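Learning to love the second-hand piano

I've been putting off writing this one because I knew it would run long, but my teacher keeps asking whether I've "put it on the computer yet", so get comfortable.

In September I bought a piano. A real one, an upright, with a cracked lid and a smell like the inside of an old handbag. It's a Kopecký, and it came out of a dance studio in Grandby that was closing down. I paid 200 pounds for it and then 126 more to have it moved, and I've never spent money so happily in my life!

I should say that I couldn't play. I had two years of lessons as a child and all I'd kept was the first half of a minuet and a fear of metronomes. For most of my adult life I'd had a little electric keyboard that lived under the bed and came out at Christmas. It did the job, but you could play it for an hour and still feel as if you were typing.

The upright is a different animal. The first time I put my foot on the right-hand pedal and hit a big low chord, the glasses in the kitchen cupboard joined in. I laughed out loud, on my own, in my socks. Then I did it nine more times. 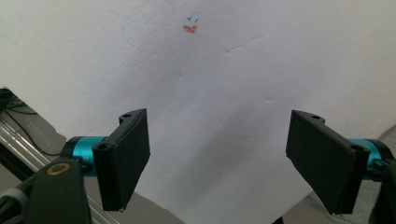
Little blue ticks, with a splodge of orangey red underneath.

Back to the piano. The first few weeks were mostly about tuning. I had no idea how much a piano minds being moved. It sounded quite sweet in the studio and perfectly horrible in my front room, like a pub singalong heard through a wall. The movers told me to leave it alone for a while to get used to the air in the house, which was torture, and I didn't manage to leave it alone at all. I played it every evening, sour notes and everything.

When the tuner did come he spent most of an afternoon on it. His name is Ľudovít Hrubý, and he is also the person I now have lessons with, so that turned out to be quite an expensive visit. I made him tea, he let it go cold, and he worked his way up from the bottom with a lever and a strip of red felt, humming. I'd expected him to use some sort of gadget. He does own one, but he only gets it out to check himself, and he was rather pleased each time it agreed with him.

He also took the front panel off, and if you ever get the chance to see the inside of an upright while somebody plays it, please do. I had honestly never thought about what happened between my finger and the string. There's a whole crowd of small wooden parts in there, all nodding and tipping and falling back again, and the dampers lift together when you press the pedal like a row of birds getting up off a wire. I made him play the same scale over and over so that I could watch. I've left the panel off ever since. It's louder, and the dust gets in, and I don't care.

There was one dead key, the B flat just below middle C, and he found a pencil stub and a Duder bus token wedged underneath. I've kept both on the shelf. Duder hasn't used tokens on its buses since I was at school, so goodness knows how long that B flat had been missing. All those dance classes, with a hole in the middle of every waltz!

So, lessons. Once a week, after work, at his flat. He has two pianos in one small room and you have to go in sideways. He's a very patient teacher and also a very stubborn one. I wanted to start with something grand and he started me on five notes, hands apart, as slowly as I could bear. "Slower," he said. I went slower. "No, slower than you can bear." I went home cross and did it anyway, and by the end of the week my left hand was doing things it had never done before. 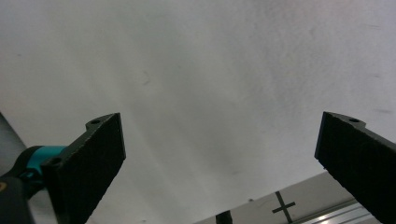

Plain and pale, with the dark grippers held wide open.

What I wish I'd known as a child is how much of practising is listening. I used to think it meant playing the thing from start to finish until it got better, and wondering why it didn't. These days I'll take two bars, the two bars I always fall over in, and stay there for the whole of a cup of tea. It sounds dull and I promise you it's lovely. You begin to hear that one finger is always a bit late, or that you hold your breath before the jump – I do that every single time – and then one evening you don't fall over, and you have to go and tell somebody.

I'm now working on a set of short dances called the Puvolari pieces, from a book that came free in the piano stool. They were written for children, I think, but nothing about the third one feels childish when you get to the crossed hands. I can play the first one right through. The second I can play right through if no one is in the house.

If you've got a piano sitting at your mum's with photographs on top of it, go and open the lid. Have it tuned. Don't wait until you have a free year or a better chair. And if you know of a decent book of easy duets, please leave me the name in the comments, as Ľudovít says I'm ready for them and my sister has foolishly agreed to take the bottom half.

Posted 2019-01-13 in Music, Home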